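首页 版块 航司与机队 机场 登录 注册

主题：Brondine 这22架到底买得值不值

larasati_chin 发表于 3/19/22
刚看完 Brondine 的公告，22架 Vrabec 支线机，104座单一舱位，七月开始接收。我坐他们家旧飞机坐了好几年，说实话挺高兴的，旧机队那个行李架连我的双肩包都塞不平。但是仔细一想又有点慌，他们现在的航线里有一大半是不到一小时的短程，平时客座率也就那样，突然换成104座，班次会不会砍？我最怕的就是 Tastuvia 那条线，早晚各一班，砍掉一班我当天就回不来了，得多住一晚（公司还不一定报）。
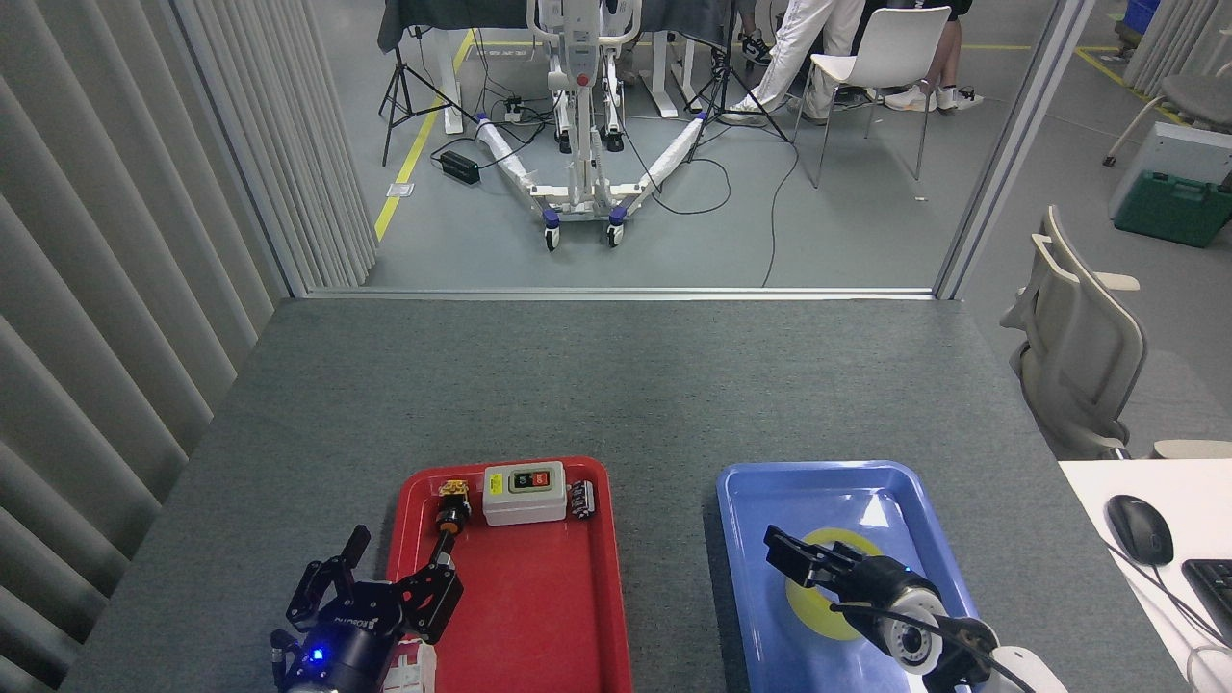

而且公告里对班次一个字都没提，只说“优化网络”。每次看到这四个字我都觉得要少点什么……有没有懂行的来讲讲？

ignacio_L
先别慌。104座看着大，跟现在的机型比也没大到要砍一半班次的地步。再说短程客人买的就是时刻，早班没了人家就改开车，这个账他们算得清。我更关心交付，七月？Vrabec 哪次是准时的。我赌年底前能来两架就不错了，输了我请大家喝咖啡，哈哈。

doaa.s
楼上太乐观了吧。我在另一家支线公司做过排班，换大飞机的时候管理层也说“班次不变”，过了一个冬季时刻表就变了。飞机大了，单班成本就上去了，淡季早班坐不满，第一个动的就是它。Tastuvia 这种早晚各一班的线最危险，我劝楼主做好心理准备。

ignacio_L
回 doaa.s：你说的是另一家公司，人家没有地方政府的短程补贴。Brondine 那几条线是签了最低班次的，合同没到期之前动不了。

doaa.s
补贴合同写的是每周最低班次，没写几点飞！早班挪到中午，数字照样达标。这种操作我见过，别问我在哪见的。

annatjie_m
你们吵班次，我说点别的。我是修飞机的（不在 Brondine），换机队最头疼的几件事，想到哪写到哪：

1. 航材。新机型头一年厂家的备件库一般都很薄，坏一个不起眼的开关都可能等好几天。Veson 那边说是给 Brondine 做航材支援，但他们以前主要做发动机租赁，客舱和电气件行不行，我打个问号。 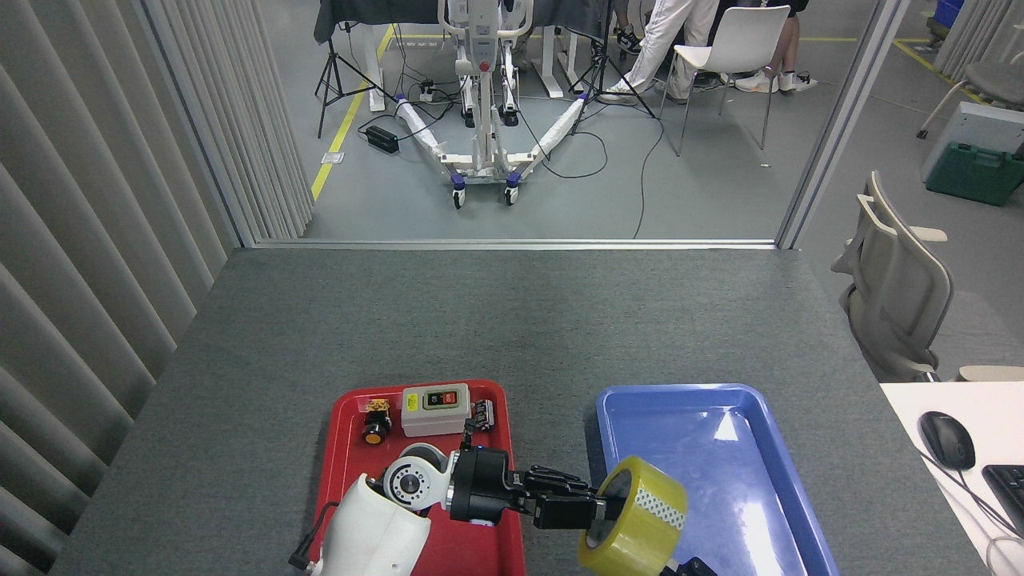 2. 人。改装培训一批一批去，留下来的人要同时盯两种飞机，夜班会很难看。我们那次换机型，我连着两个月没休过完整的周末。

3. 退租检查。旧飞机还给租赁公司之前要恢复到合同状态，地毯、座椅、记录本，一样一样抠，抠不过就罚钱。这笔钱新闻稿里永远不会写。

所以我的结论是，买可以买，但第一年的准点率大家别看，看了生气。

nerea.v
同意第一条。另外补一句，如果旧飞机退得太快、新飞机又晚到，中间就得湿租，到时候你买的是 Brondine 的票，坐的是不知道哪家的飞机，里程还不一定给你算。我去年因为这个跟客服来回写了好多封邮件，最后补给我200里程，够干嘛的。

larasati_chin
谢谢各位，看完更慌了，哈哈。航材这块我完全没想过，一直以为飞机买来就带着一堆备件。
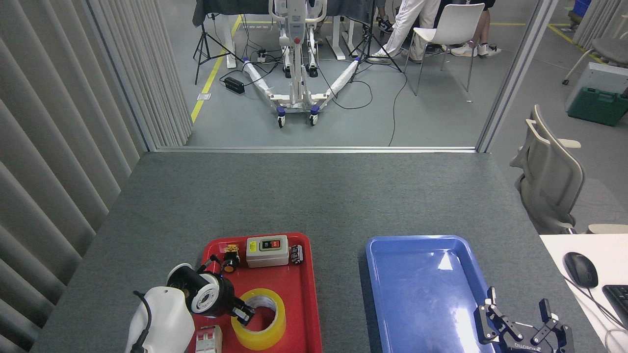 annatjie_m
回楼主：备件是要另外买的，首批清单怎么定，双方能谈很久。买多了压钱，买少了停飞，财务和工程部年年为这个吵。小件尤其容易乱，真管起来就怕像图里那个红盘子，小电气件散着放，按钮开关盒和一卷黄胶带也搁在一起，旁边蓝盘子倒是空的。飞机上的件可不能这么放，每一件都要有标签和证书，找不到纸就等于这个件不存在。Veson 要是能把这一关做好，我收回前面那个问号。

ignacio_L
哈哈，我家抽屉也这样。不过回到正题，我还是觉得 doaa.s 说得太严重了，早班是公务客，票价高，挪到中午收入掉得更快。

doaa.s
公务客现在都开视频会了好吗。等冬季时刻表出来我回来顶帖，谁错谁请客，咖啡不行，要吃饭。

larasati_chin
那我先把七月的 Tastuvia 早班票订了，能飞一次算一次。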